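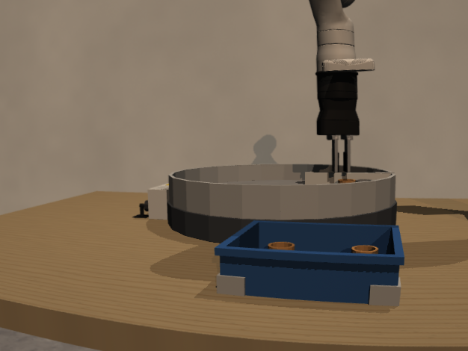

나무 탁자 위쪽으로 내려온 로봇 팔. 컴퓨터 그래픽.

앙코르는 이제 그만해도 됩니다

글 유라이 신델라르시(Juraj Šindelář) | 11월

지난달에 저는 밴드 Welik의 공연을 보러 갔습니다. 장소는 Chatzigeorgiou라는 작은 클럽이었습니다. 관객은 84명이었는데, 입구에서 표를 받는 분이 저에게 그 숫자를 알려 주었습니다. 공연은 좋았습니다. 드럼 소리가 조금 컸지만 노래는 잘 들렸고, 새 앨범 「Lola」에서 연주한 곡들은 음반보다 느려서 저는 더 마음에 들었습니다. 그런데 마지막 곡이 끝난 뒤에 네 사람이 무대에서 내려갔고, 우리는 박수를 쳤습니다. 모두 그들이 다시 나온다는 것을 알고 있었습니다. 무대 바닥에 붙여 놓은 곡 목록이 제 자리에서도 보였기 때문입니다. 줄이 하나 그어져 있고, 그 밑에 곡 제목이 두 개 더 있었습니다.

이 클럽에는 대기실로 가는 문이 무대 옆에 없습니다. 그래서 밴드는 맥주를 파는 곳 옆의 벽 앞에 서서 기다렸습니다. 우리는 그들을 보면서 손뼉을 쳤고, 그들도 우리를 보았습니다. 베이스 연주자는 물을 마셨습니다. 저는 그때 조금 부끄러웠습니다. 누구를 위해서 부끄러웠는지는 지금도 잘 모르겠습니다.

저는 앙코르라는 관습을 없애자고 말하고 싶습니다. 적어도 작은 공연장에서는 그렇습니다. 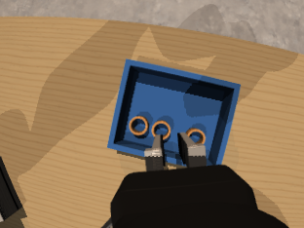 최종 수정: 11월, 오후

이 의견을 말하면 친구들은 보통 저를 재미없는 사람이라고 합니다. 그 말도 이해합니다. 제가 처음으로 앙코르를 본 것은 19살 때였습니다. 고향의 체육관에서 열린 공연이었고, 밴드는 정말로 공연을 끝낸 것 같았습니다. 조명이 켜졌고 기술자가 케이블을 감기 시작했습니다. 하지만 사람들이 집에 가지 않았습니다. 한참 뒤에 가수가 혼자 나와서, 이제 연습한 곡이 없으니 첫 곡을 다시 부르겠다고 했습니다. 그는 가사를 한 번 틀렸습니다. 저는 그날 막차를 놓쳤고 집까지 걸어갔습니다.

그것이 제가 생각하는 앙코르입니다. 관객이 부탁하고, 음악가가 대답합니다. 대답은 거절일 수도 있습니다. 거절할 수 없는 부탁이라면 그것은 순서표의 한 항목일 뿐이라고 저는 생각합니다.

지금의 앙코르에서는 가장 유명한 곡이 뒤에 남아 있습니다. 그래서 관객은 손바닥이 아파도 박수를 멈출 수 없습니다. 그 곡을 들으려고 표를 산 사람이 많으니까요. 이것은 식당에서 주문한 음식을 손님이 두 번 부탁해야 가져다주는 것과 비슷합니다. 제 비유가 조금 지나칠지도 모르겠습니다. 그래도 저는 이 비유를 지우지 않겠습니다.

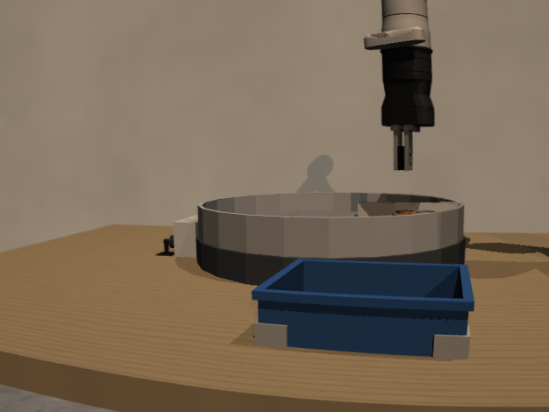 반대하는 의견도 들어 보았습니다. Zostau에서 건반을 치는 루드밀라 크라이치(Ludmila Krajčí) 씨와 전화로 이야기를 했는데, 그분은 앙코르 전의 짧은 시간이 꼭 필요하다고 했습니다. "한 시간 넘게 노래하면 목이 마르고 손이 떨려요. 그 몇 분 동안 우리는 오늘 공연이 어땠는지 서로 얼굴을 봅니다. 그리고 마지막 두 곡은 훨씬 편하게 연주해요." 또 관객에게도 일이 하나 있는 것이 좋다고 했습니다. 계속 듣기만 하던 사람들이 그때는 소리를 내니까요.

저는 이 말에 절반은 설득되었습니다. 연주자에게 휴식이 필요하다면 쉬어야 합니다. 하지만 왜 그 휴식을 헤어지는 인사처럼 꾸며야 합니까? "잠깐 물을 마시고 오겠습니다"라고 말하면 우리는 기다릴 것입니다. 클래식 공연에는 중간 휴식이 있고, 그때 우는 척하며 떠나는 바이올린 연주자는 없습니다.

시간 문제도 있습니다. 작은 클럽은 주택가에 있는 경우가 많아서 정해진 시각에 소리를 꺼야 합니다. Welik의 공연에서 밴드가 벽 앞에 서 있던 시간은 약 4분이었습니다. 이 시간이면 한 곡을 들을 수 있습니다. 「Lola」에는 제가 정말 좋아하는 짧은 곡이 있는데, 그날은 연주하지 않았습니다. 시간이 없어서 뺐는지, 처음부터 할 생각이 없었는지는 제가 알 수 없습니다. 다만 저는 박수를 치면서 계속 그 곡을 생각하고 있었습니다.

박수의 뜻에 대해서도 말하고 싶습니다. 한국에서 공연을 보기 시작했을 때 저는 관객이 노래를 함께 부르는 것에 많이 놀랐습니다. 제가 자란 곳에서는 사람들이 팔짱을 끼고 듣습니다. 여기에서는 후렴이 나오면 옆 사람이 제 귀에 대고 크게 부르고, 처음에는 불편했지만 지금은 저도 부릅니다. 발음이 틀려도 아무도 신경을 쓰지 않습니다. 이렇게 뜨거운 관객에게 굳이 "한 번 더"를 외치게 해서 마음을 확인할 필요가 있을까요. 이미 공연 내내 확인했다고 생각합니다.

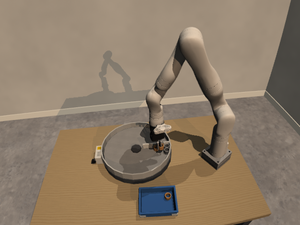 그러면 어떻게 끝내야 할까요

몇몇 밴드는 벌써 다른 방법을 씁니다. Zostau는 봄 공연에서 마지막 세 곡을 시작하기 전에 "세 곡 남았습니다"라고 말했습니다. 저는 이것이 아주 친절하다고 느꼈습니다. 화장실에 가고 싶던 사람은 참기로 결정할 수 있고, 휴대전화로 시간을 보던 사람도 고개를 듭니다. 마지막 곡이 정말 마지막이라는 것을 알면 다르게 듣게 됩니다. 크라이치 씨는 그날 앙코르가 없어서 허전했다고 했지만, 저는 객석에서 허전하지 않았습니다. 우리 두 사람의 의견은 여기에서 끝까지 다릅니다.

큰 공연장은 사정이 다를 수 있습니다. 옷을 갈아입어야 하고, 무대 장치를 바꿔야 하고, 멀리 앉은 사람에게는 불이 한 번 꺼졌다가 켜지는 것도 볼거리가 됩니다. 저는 그런 공연까지 고치라고 할 마음은 없습니다. 제가 말하는 곳은 연주자가 숨을 곳도 없는 방입니다.

그리고 진짜 앙코르는 남아 있으면 좋겠습니다. 불이 켜지고 음악이 나오고 악기가 가방에 들어간 다음에도 사람들이 안 나간다면, 그때 한 곡을 더 해 주십시오. 20번의 공연 중에 한 번만 그런 일이 생겨도 저는 만족합니다. 연습이 안 된 곡이라도 괜찮고, 가사를 틀려도 괜찮습니다. 저는 막차 시간을 미리 확인해 두겠습니다.

최근 글
- 공연장 맨 뒤에 서는 사람들을 위하여
- Zostau의 봄 공연, 세 곡을 남기고
- 가사를 모르는 노래를 따라 부르는 법
- 오프닝 밴드가 나올 때 도착합시다
- 「Lola」를 음반으로 다시 듣다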